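Small Kitchen, Big Washing-Up: Tips for Life Without a Dishwasher

Our kitchen is the sort where you can stand in the middle and touch the cooker with one hand and the fridge with the other. When we moved in I had grand plans for a dishwasher, and then I measured under the worktop and found a pipe, a stopcock and a cupboard just wide enough for a bag of potatoes. So washing up by hand it has been, ever since, and over the years I have become rather fond of it (the radio helps). A good many of you have written in asking how I keep on top of it all, so I've put my notes together in one place, with a few borrowed from readers along the way.

Before you run the tap

Most of the work of washing up is done before anything gets wet. I scrape every plate into the food bin with a rubber spatula, an old one with a nick out of it that I wouldn't want near a cake mix any more. A minute of scraping means the bowl of water stays decent for twice as long, and you won't be fishing sweetcorn out of the plughole.

Then I stack. Glasses nearest the sink, then cutlery standing in a jug of warm water, then side plates, dinner plates, serving dishes, and the pans last of all on the hob where they can sit and think about what they've done. Don't put greasy plates on top of clean-ish ones if you can help it, or you'll be washing the undersides twice.

Anything that has had egg, porridge or mashed potato on it wants COLD water first. Hot water sets egg and starch like glue. My mother-in-law, Enikő Deák, taught me that the first Christmas I cooked for her, in the politest possible way, while I was scalding a scrambled egg pan.

The water itself

Use water as hot as your hands will bear and less washing-up liquid than you think. A small squirt, put in after the water and swished round with the brush, does a full bowl. Too much liquid gives you a lovely mountain of foam and a film on every glass, and then you spend ages rinsing it off again.

I decant mine into a pump bottle. I used to buy a little pump from a firm called Plimeo, and it lasted for years, but any old hand soap bottle will do the job once it has been well rinsed. One push for a bowl of glasses, two for dinner plates, three if there has been a roast.

Change the water when it stops feeling slippery. People hang on to a bowl of grey water far too long, and I've been as guilty as anyone – you tell yourself there are only two pans left, and the pans come out greasier than they went in.

Order of washing

Glasses first, while everything is clean and hot. Then cutlery, then plates and bowls, then serving things, then baking tins and pans. If you have wooden spoons and boards, slip them in after the cutlery and take them straight out. They don't like a soak. Stand boards on their edge so air gets to both sides, and turn them the other way up next time.

Sharp knives never go into the bowl at all in our house. Wash them one at a time, dry them at once and put them away. You can't see a knife under suds and I have the little scar to prove it.

Lilla Bakos wrote to say she does it in exactly the reverse order, pans first in a good deep bowl of very hot water, and then runs a fresh bowl for everything else. Her thinking is that she's got most energy at the beginning. I tried it for a week and I must say there's something in it, particularly after a big meal, though I've gone back to my old way out of sheer habit.

Draining and drying

A decent rack makes more difference than any gadget. Look for one with feet that grip, enough height underneath for air to move, and prongs far enough apart that a pasta bowl will go between them. Measure your deepest bowl before you go shopping. I didn't, and spent two years balancing bowls on top of plates like a circus act.

Put plates in with a gap between them whenever there's room. Plates packed tightly together hold a line of water where they touch, and that's where you get those chalky marks if your water is hard like ours. Start with the biggest ones at one end and work along. Lean them all in the same direction too, so that one doesn't drip on its neighbour.

Mind the foot ring as well, the little raised circle on the bottom of a plate. It holds a surprising puddle when the plate is upside down. In a rack the water runs off by itself, more or less, but mugs are the real culprits. Tip them at a slant if you can, and give the bottoms a quick wipe before you put them away, otherwise your cupboard shelf gets rings on it.

A rack needs washing too! Once a week I take everything off mine and give it a going-over with a bottle brush and hot soapy water, paying attention to the corners where the wires meet. If there's limescale, lay kitchen paper soaked in white vinegar over the bad bits, leave it for 25 minutes while you have a cup of tea, and rinse it well. Take the rubber feet off, if they come off, and clean inside them. I'll say no more about what you might find.

If your rack has no tray, a folded towel underneath will catch the drips, but hang it up to dry every night. One of those thin microfibre mats is handier still. Mine is a Kullix, bought in a sale, and it goes through the wash with the tea towels.

Tea towels

I have two sorts and I keep them apart. Linen for glasses, cotton for everything else. New ones are hopeless until they've been through the wash a few times, so don't judge them too soon. Never use fabric softener on them, for it coats the fibres and they just push the water about.

Gangadharan Thomas, who has cooked for far bigger parties than I ever shall, sent me a very nice letter with this one in it: put a tea towel in the freezer bag drawer (a dry one, mind) so there's always a clean one to hand when the pile in the cupboard has run out. I laughed, and then I did it, and it has saved me more than once.

Boil your cotton ones now and then if they've gone grey and sad. An old stockpot, water, a spoonful of soda crystals, and a gentle simmer with the window open. Keep that pot for the purpose.

Burnt pans and other troubles

For a burnt stainless steel pan, cover the bottom with water, add two spoonfuls of bicarbonate of soda, bring it up to a simmer and turn it off. Leave it till it's cool. Most of the black will lift with a wooden spoon, and what doesn't will usually come away the second time. Don't try this in aluminium, which goes dark.

Tea stains in mugs come off with a paste of bicarb and a damp cloth. For the inside of a teapot or flask, use a spoonful of bicarb and boiling water, left overnight with the lid off. Cloudy glasses want a soak in warm water with a good splash of vinegar.

For the smell of onions or fish on a plastic tub, wash it, then leave it open on a sunny windowsill for the afternoon. Kinga Halász puts a scrunched-up sheet of newspaper inside and pops the lid on, and she swears by it.

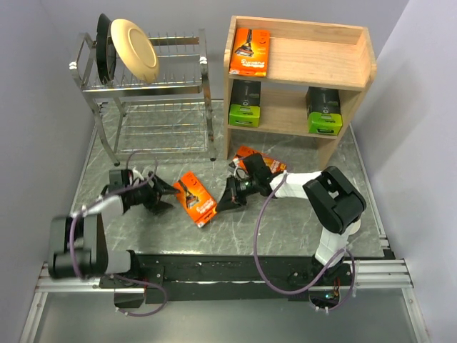 Plates stood on edge at one end of a two-tier metal rack.

Where to keep it all

If you've a shelf near the sink, use it for the things you take down every day and nothing else. Ours had cookbooks on it for years, all with wavy pages. Now it's breakfast bowls and mugs, and putting away takes no time at all as I hardly have to move my feet.

Heavy things go low, light things high. Between good plates I put a circle cut from an old felt blanket, which stops the foot ring of one scratching the face of the next. Coffee filters do nearly as well and cost very little.

The cupboard under the sink deserves ten minutes of your time as well. Stand bottles in an old washing-up bowl, so a leak stays put and you can slide the whole lot out at once. Hang your rubber gloves inside the door on a clip, fingers upwards, and they'll dry out properly.

A last word on gloves

Buy them a size too big and sprinkle a little talc inside. Turn the cuffs up so the drips don't run down your arms when you reach for the rack. And if the left one always goes first, as mine does, save the good right-hand ones – turn one inside out and you've got a left.

Next month I'll be on to ovens, so do send in your tips for those glass doors, especially how to get at the brown streaks between the two panes.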